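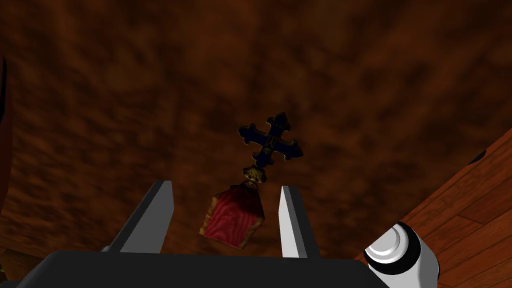
What does a team need in place before it can run Moya?

A Linux workstation with a recent discrete graphics card, around 200 GB of free disk space for the full asset library, and a description file for the arm and gripper you want to simulate. Physical hardware is optional. Most teams install Moya before their arm is delivered and use it to settle the gripper choice and the wrist camera position.

Moya - Simulated Grasping Kit for Single-Arm Manipulation

Moya is a simulation package from Kostismont for teams that develop and test grasping on a single arm with a parallel gripper. It supplies rooms, objects, a physics layer, a wrist camera model and a recorder. A run produces image streams, joint states, gripper commands and object poses on a common clock.

The kit is sold as a perpetual license per workstation. Updates and email support are included for 12 months from activation.

What is in the package

Scene library. The library holds 70 rooms, each with adjustable lighting and swappable floor, wall and tabletop materials. Rooms can be loaded whole or cropped to the work area, which shortens load time. Material swaps do not affect friction unless the linked-friction option is on.

Object library. There are 3314 object models, each with a visual mesh, a simplified collision mesh, a mass and a default center of gravity. Household items make up the largest group. A smaller group consists of decorative and irregular shapes with thin parts, hanging parts or strong differences in width along their length. These are slower to simulate and are tagged so that they can be left out of a quick test.

Arm and gripper models. Several common arm layouts are included as generic models without vendor branding. Gripper models have straight, angled or padded fingers. Stroke, closing speed and maximum force are set in a plain text file. Custom grippers can be imported if the finger joints are defined as a linked pair.

Wrist camera. The camera is fixed to the tool flange by default and can be offset along any axis. Field of view, exposure, lens distortion and noise are set separately. Depth output is available at the same resolution as color and can be degraded to match a low-cost sensor.

Recorder. Recordings are written in one folder per run, with images, a state table and a settings file that allows the run to be repeated. Failed grasps are kept by default and labeled by failure type: no contact, slip during closing, slip during lift, collision on approach.

Contact handling

Most of the engineering work in Moya went into finger contact. The solver uses a smaller time step once a finger pad comes within a set distance of an object and returns to the normal step after release. The distance can be changed. A larger value gives smoother closing on thin objects and costs processing time.

Each object is treated as a rigid body unless its file defines joints. Objects built from several materials can be given a different friction value per part, so that a smooth metal neck and a cloth-covered base respond differently to the same grip. Cloth itself is not simulated. A cloth surface is a texture on a rigid mesh with an adjusted friction value, and it will not fold or bunch between the fingers.

Approach planning can be done by the built-in sampler or by an outside planner over the network interface. The sampler proposes grasps from the collision mesh alone. On objects with decorative edges the collision mesh is coarser than what the camera shows, and a proposed grasp may look slightly off in the images. A finer mesh can be generated from the command line.

Scene editing

Rooms and object placement are edited in Rastavis, our scene editor, which is installed with the kit. Objects can be placed by hand, dropped under gravity or scattered by rule. Rules cover spacing, orientation and the share of objects allowed to overlap from the camera's view. Start poses can also be set above a surface, for tests that begin with the object between the fingers.

Rastavis reads common mesh formats. Textures need to be packed with the mesh or kept in the same folder. Very large textures are reduced on import, with a warning in the log.

License server

Sites with several workstations can share licenses through Pludow, a small server program that runs on the local network. It does not need an outside connection after activation. A checked-out license stays valid on a laptop for offline work until it is returned or the checkout period ends. Pludow is free of charge and is downloaded separately.

Known limits

- Two-arm setups are not supported. Both arms will load, but the recorder logs only the first.
- Suction grippers are not supported.
- Liquids and loose powders are not simulated.
- Transparent objects render correctly in color. Depth values behind them are those of the object surface, and a real depth sensor will usually behave differently.
- Friction defaults are general values. Measure your own finger pads before comparing simulated slip rates with those from a real cell.
- Windows is supported for Rastavis only.

Changes in the March release

The camera noise model now scales with exposure. Gripper files with a missing force limit are rejected at load time; earlier versions fell back to a default without notice. The recorder can pause during scene resets, and this makes run folders noticeably smaller when many short attempts are recorded. Recordings from older versions open without conversion, although their failure labels are shown in the old wording.

Ordering

Moya is delivered as a download with an activation key. A drive with the full asset library can be added to the order for sites with slow or restricted connections. Academic licenses have the same features as commercial ones and may not be used for contract work.

A trial version is available on request. It has a reduced room and object selection, and the recorder stops after a fixed run length. Scenes built in the trial version open in the full version. Please state your arm model, gripper type and graphics card when asking for a quote, and attach the gripper description file if you want us to check it before purchase.

© Kostismont | Contact sales and support | License terms | Back to top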